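The Shorts Go Last

Florence Poirier folds laundry on a pine table full of knots, and she leaves the shorts until the end of the pile. Shirts have shoulders to line up. Shorts in a soft knit slide around and bunch at the legs.
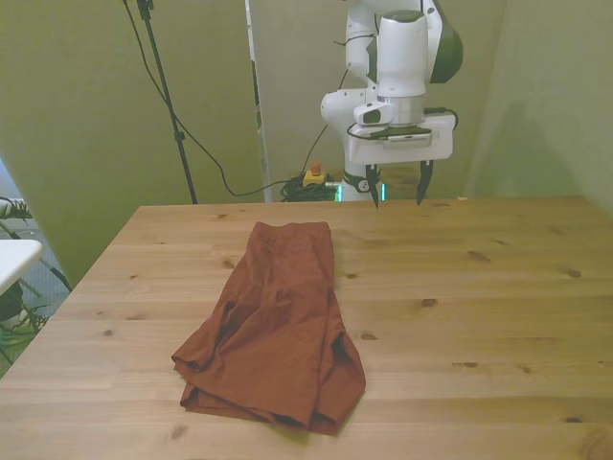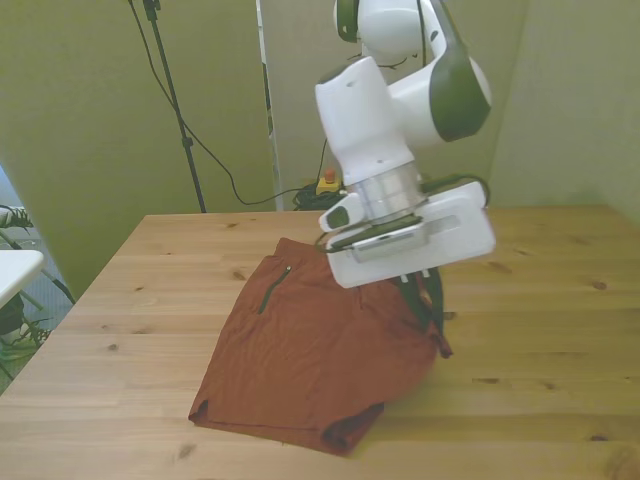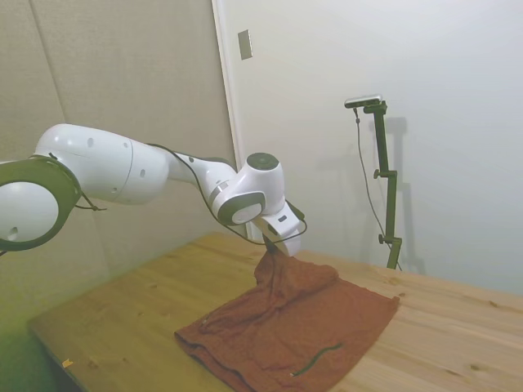

How do you fold knit shorts so they stay flat in a drawer?

Lay them face up and smooth them from the waistband down. Fold one leg over the other, tuck in the point at the seat, then fold up from the hems in thirds. Close any zipper first - an open one makes a lump.

Poirier learned the method in June from Hussam Awwad, who folded around 400 pieces a week at the Amlow laundry. He stacked shorts with the waistbands all facing the same way. She keeps hers in two rows, hems down.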